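Semaan Residents' and Leaseholders' Forum
Board: House Rules and Consultations
Topic: Proposed change to quiet hours and communal room bookings

Posted by: Secretary_Semaan
July 2013

Members are invited to comment on the draft amendment to Rule 12 before it is put to the general meeting. The present rule requires quiet in all flats and shared areas from eleven at night. The draft would bring this forward to ten, and would end bookings of the communal dining room at half past nine so that hirers have time to clear away.

The draft was prepared after a review of the complaints book by Rasha Haddadin, who chairs the house rules panel. The panel received 89 written replies to its first letter. A majority favoured some change, although replies differed a good deal on the hour.

Comments posted on this board will be placed before the panel in full. Members are asked to keep to the subject of the draft.

Posted by: Hirness_Block_Lessee

I write in support. My bedroom is directly over the dining room and I have raised the matter of late departures on several occasions. The noise of the event itself is seldom the difficulty. It is the stacking of chairs and the conversations held on the steps afterwards, which can last for the better part of an hour.

I would ask the panel to consider whether half past nine is early enough. Under the draft, a hirer who takes forty minutes to clear would already be in breach.

Posted by: J_Orme_Flat7

I must record my objection. The dining room was a principal reason for my buying a lease here, and the service charge pays for its upkeep. An evening meal that must end at half past nine has to begin at six, when many leaseholders are still travelling home from work.

I have hired the room every December for family occasions and have never received a complaint. A good deal of care goes into such evenings. The table is dressed in the afternoon, the glasses are set out, and guests come some distance. 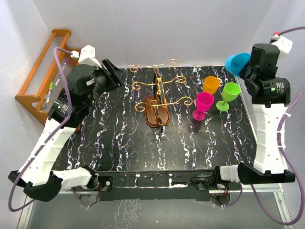 To require those guests to put on their coats before the coffee has been served would make the room of very little use for its stated purpose. I would accept a ten o'clock finish to bookings, with the quiet hour left at eleven as it stands.

Posted by: Hirness_Block_Lessee

With respect to the previous member, the absence of a complaint should not be taken as the absence of a disturbance. I did not write in last December as it was the holiday period and I had no wish to spoil it. I was nonetheless awake until nearly midnight.

Posted by: J_Orme_Flat7

I am sorry to learn of that and would have wished to be told at the time. My view of the draft is unchanged.

Posted by: Brimamero_Tenant

May I ask how the amended rule would apply to subtenants? My agreement with Keltix, the letting agent, quotes the eleven o'clock hour in its own terms. If the house rule is altered and my agreement is not, I should like to know which of them I am bound by.

Posted by: Secretary_Semaan

Subtenants are bound by the house rules as they stand from time to time, under the terms of the head lease. Keltix has been sent a copy of the draft. Any tenant in doubt should write to the agent directly, as this office cannot advise on private agreements.

Posted by: M_Tarrant

I would support an earlier quiet hour on weeknights only. The draft treats every night of the week alike and no explanation is given for this in the covering letter. I also note that the deposit for the dining room remains at £80. A larger sum, forfeited on a late finish, might achieve the purpose without altering the hours for everyone else.

Posted by: Hirness_Block_Lessee

I could not agree to forfeits. A household able to afford the deposit would simply treat it as the price of staying late.

Posted by: Secretary_Semaan

The panel will consider the weeknight proposal and the level of the deposit as separate items. Members wishing to propose alternative wording should send it to the office in writing, quoting reference 669. Postal replies may be left in the box beside the Hirness entrance.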